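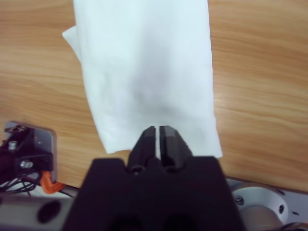
Domestic line drying is limited by the rate at which water vapor leaves the fabric surface, and this report examines how much of that limit is set by the way a garment is arranged. The question came out of the drying room at Bikstead, a student residence without tumble dryers, where laundry is hung on fixed racks from October until spring. Residents often put items on the rack still doubled, in order to save space. A white cloth folded over on itself, thick and slightly puffy, exposes only its outer layers to the room air, and the layers inside can lose water only through the ones that cover them. Our working hypothesis was that folding would lengthen drying time by more than the loss of exposed area alone would predict.

2. Background

Drying of a textile is normally divided into two periods. In the first, the surface is saturated and the evaporation rate is nearly constant. It depends on air speed, air temperature and relative humidity, and hardly at all on the fiber. In the second, the surface has dried out in places and water has to move from inside the yarns before it can evaporate. The rate then falls off steadily. Cotton holds a good deal of water inside the fiber and has a long second period – polyester has almost none.

Lengyel, the spreadsheet model used in our department for coupled heat and moisture problems, treats a fabric as a single layer with both faces open. We extended it to 2 layers in contact by adding a resistance term between them. Air trapped in the fold was assumed to be still and saturated.

3. Materials and method

The test garments were cotton T-shirts, washed before use without softener. Each was soaked, spun in a Voro spin dryer at a fixed setting and weighed. It was then hung either single, from the hem, or folded once across the body. Mass was read every 14 minutes on a bench scale. A test ended when two consecutive readings agreed within the resolution of the scale.

Before soaking, each shirt was laid out and smoothed by hand so that its plan area could be measured. Sleeves were measured separately and added to the body area.

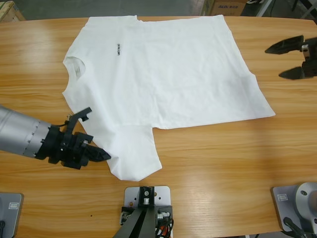 Figure 2. White short-sleeved T-shirt laid sideways on the table, neckline at left.

Room temperature and humidity were logged by a Warketti sensor placed level with the rack. The window stayed closed and the radiator valve was left where it was. Macarena Ibarra carried out the weighing and kept the log; the model runs were done separately so that the person weighing did not know the predicted end times.

4. Results

The data set contains 763 mass readings. In the constant-rate period the folded shirts lost water more slowly than the single ones, and the difference was close to what the exposed area predicts. The curves separated further in the second period. Outer layers felt dry to the hand while the mass was still falling, and the last water to leave was concentrated along the fold line and in the side seams.

The extended model followed the single-layer curves well. For folded shirts it predicted the first period correctly and ended too early in every run.

5. Discussion

The most likely cause of the early end point is the seam allowance, which the model ignores. A side seam has several thicknesses of fabric under stitching and behaves more like a cord than a sheet. A second cause may be the contact resistance, which we held constant although the layers pull apart as they dry.

One test, run on a Sunday when the drying room was full, was excluded. Humidity rose throughout and no constant-rate period could be identified. It is plotted in the appendix for reference.

The scale had to be carried to the rack for each reading, and handling disturbed the fold slightly. A hanging load cell would remove this error and allow a shorter reading interval.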